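Search the archive Search this list Advanced

Hedham Sewing and Mending List
Subject: Re: folding things that have a trim on them (and a bit about storage)
Date: 4 July 2018

Hello all,

I've been meaning to answer this properly for days and kept getting as far as "well, it depends" and then going off to put the kettle on. So I've got a mug of tea, the window's open and the ironing is being ignored, and you're going to get the long version. Sorry in advance to anyone reading this on a phone.

The bit I'm answering:

> I've inherited (well, been landed with) three big bags of clothes and
> cloth from the hall clear-out, to be sorted before the swap table. Plain
> cottons I can manage. I fold them like tea towels and they stay put. But
> a lot of it is black, soft stuff with a patterned edging or a band sewn
> on, and whichever way I do it the band ends up twisted, or it pokes out
> of the pile, or the whole thing slithers open the minute I pick it up.
>
> Do people fold the trim to the inside or the outside? And does anybody
> roll instead? I tried rolling and ended up with a basket of sausages and
> no idea what was what.
>
> Also, should I be washing everything first, or is that madness? There
> are 15 carrier bags' worth once you spread it all out and my machine is
> not a young machine.

Right. Washing first, to get it out of the way. I wouldn't do the lot. I'd have a good sniff and a good look, and wash whatever fails either test. Anything that's clearly been clean in a drawer can go straight to folding. When I did the January swap I washed every last thing like a good girl and had damp cloth over every door in the house for a week, and then half of it went in the rag box anyway. Never again! If you do wash black with a printed trim, do it cool and do it with other darks, and check the trim with a damp white hanky first. Some of those prints let go of their dye very cheerfully.

Now the folding. The one thing I'd change about the tea towel method is where you start. With a plain cloth it doesn't matter which edge you pick up. With a trimmed one, start from the side furthest from the trim and work towards it, so the band is the last thing you lay down. That way you can see what it's doing. If you start at the band end it gets buried in the first fold and does whatever it likes in there, and you find a great lump in the middle when you stack the next one on top.

I do it on the table if the table's free, and on my lap or against my front if it isn't. I know some of you are very strict about a flat surface and I do see the sense in it, but I've folded a mountain of washing standing up by the airer and most of it came out perfectly decent. The trick with doing it against yourself is to get one straight edge across the top first. Once you've got that, everything else can taper off however it wants and you can still stack it. It's when there isn't a single straight side anywhere that the pile goes over.

Soft black fabric is a pest for another reason, and it's that you can't see the layers. You think you've got two thicknesses and you've got three, or you've got a sleeve tucked up in there, and you only find out when it won't lie flat. I run my thumb down the open side before I put anything down. If my thumb goes in cleanly all the way, I'm happy. If it meets something, out it comes and I start again. It takes a second or two and saves you unfolding the whole stack later to find out which one is making it lean.

As for inside or outside, I'm an outside person, and for a very dull reason: I want to know what I'm looking at. Black on black on black in a drawer is hopeless. I've got one of those Joltell drawer units (the narrow ones, five drawers, the bottom one sticks) and I used to keep all my dark pieces in the second drawer with everything tucked in neatly, and every single time I wanted something I'd have the whole lot out on the bed. Now if there's any pattern at all, it shows. Even an inch of it. 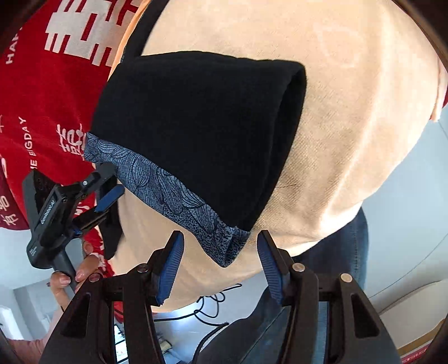
Bands that meet at an angle are the awkward ones, and I've more or less given up trying to make them lie as straight as a ruler. What I aim for is that the band follows the slope of the fold and ends somewhere I can get hold of it. The blue-grey one with the black leafy (or feathery?) print is about as good as I get: the black part is flat and smooth across the middle, straight along the top, and the band runs down the lower left edge to the point. It's puckered at the left end, and the last bit has gone over into a little speckled corner, and I've decided I can live with both. A pucker like that you can coax out with a fingertip if you're feeling fussy, but please don't yank it. Pulling on the loose end only drags the rest of the fold out of shape, and then you're back to the beginning with a crosser face on.

If a band is really stiff or really curly, a quick press on the wrong side before you fold makes more difference than anything you do with your hands. Low heat, and a cloth between, and let it cool before you touch it. I used to skip the cooling and wonder why the crease I'd just put in wandered off again.

The other thing I'd say is sort by colour loudness before you sort by size. I know that sounds daft. Anything bright red with big white lettering on it will be found by anyone, in any pile, from the far side of the hall, so it can go at the bottom or the back and you needn't worry about it. Give the good spot at the front to the quiet things. Beige, black, the navy that's nearly black. People do want them, they just can't see them. We had over 200 pieces out in January and the dark ones hardly moved until somebody turned the stack round so the patterned edges faced outwards, and after that there was quite a little crowd at that end of the table.

Rolling: yes, but only for jersey and only if you can stand the rolls on end. Lying down they're sausages, as you say. Standing up in a shoebox they're quite nice to look at and you can see the trim like the swirl in a bun. I wouldn't roll anything with a band stitched on at an angle, mind. It goes round and round getting further off to one side till you've made an ice cream cone.

Somebody off-list asked me about mending trims that are coming away. I'd do it before you fold. A loose end that's been folded under for a month takes a lot of persuading. I use a plain black thread, doubled, and little slanting stitches from the back, and I don't worry if they aren't even. I bought a 1000 metre reel of the Skulier black from the shop by the bus stop and it's perfectly good stuff, a bit fluffy, but it doesn't snap. Do trim your ends as you go, though. Black thread gets on everything and of course it always finds the palest thing you're wearing.

Oh, and labels! If you're doing this for the swap, pin a scrap of paper to the top fold with what it is and what size. Nothing undoes a nice stack faster than ten people opening the same thing up to see if it's a skirt. Use proper pins with heads on, and count them back in at the end. I found one with my foot last time and I shan't describe it.

I've got two spare shallow crates from the Aguiar greengrocers that you're very welcome to. They're about right for one layer of folded things and they fit in the boot of a small car. They do smell slightly of oranges. I can leave them in the porch at the hall if that's handy, just reply here or drop me a line and tell me which day suits.

And don't feel you've got to get it perfect. It'll all be shaken out again within half an hour of the doors opening. I do think it's worth doing nicely the first time round, though, if only for the pleasure of looking at it before they come in.

Does anybody have a good way with anything that's slippery AND trimmed? I've a lining-ish sort of piece here with a band right round it and it has beaten me twice this morning. I've tried tissue between the layers and it helped a bit, but then I'd a drawer that rustled.

Right, the ironing.

Best wishes from the damp end of Hedham

Recent messages on this list
Re: folding things that have a trim on them
Anyone got a spare zip foot?
Swap table, who is bringing the rails
Re: Re: moth in the wool cupboard (again)
Joltell drawers, has anyone cured the sticking?
Red thread that doesn't run
Buttons wanted, any colour but brown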